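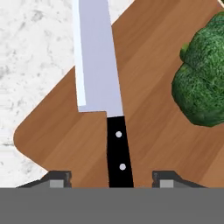

## Jastton adds dizziness warning to Rutuler after 461 reports

Patients who take the allergy tablet Rutuler will find a new warning in the box from May. The maker, Jastton, said on Wednesday that it is changing the leaflet after a review of side effect reports sent in by patients, pharmacists and doctors.

The review covered 2,055 reports of all kinds. Of those, 461 mentioned dizziness or fainting, and 19 of the people involved were admitted to a hospital. Jastton said all 19 have since gone home. No deaths were reported.

Most of the dizziness reports came from people on the 25 mg tablet, the stronger of the two sold. The company is not pulling either strength from the market, and pharmacies can keep selling the stock they have. Customers who buy the older packs will be handed a printed slip with the new wording until those run out.

A report does not prove that a drug caused the problem. Anyone can file one, and many of the people who did were also taking other medicine, often for blood pressure. It is also possible for the same case to be sent in twice, once by the patient and once by the doctor. Jastton said it removed the duplicates it could find before it published the totals.

Kamarul Manurung, the company's head of drug safety, said the pattern was still clear enough to act on.

"We saw it mostly in the first few days of treatment, and mostly in people who took the tablet on an empty stomach and then stood up quickly," Manurung said. "The old leaflet mentioned dizziness on the back page. It will now be on the front, with advice on what to do."

The new leaflet tells patients to take Rutuler with food, to avoid driving until they know how it affects them, and to talk to a pharmacist before combining it with blood pressure tablets. People who faint after a dose should stop taking it and call a doctor the same day. Those who have used it for months without trouble do not need to change anything.

The Després clinic group, which prescribes Rutuler at several of its offices, said it had already moved new patients to the lower strength. Its pharmacists will call patients over 65 who are on the higher dose - a job it expects to finish before the new packs arrive.

Patient group Dodulo welcomed the change but said it had come late. The group has asked Jastton to publish its side effect totals every three months, broken down by age and dose. Manurung said the company was looking at the request and could not give a date for an answer.

Dodulo also wants the reporting form made shorter. It said members had given up partway through when asked for a batch number, usually printed on a box they had thrown out. Jastton said the batch number is optional and that the online form will be changed to say so.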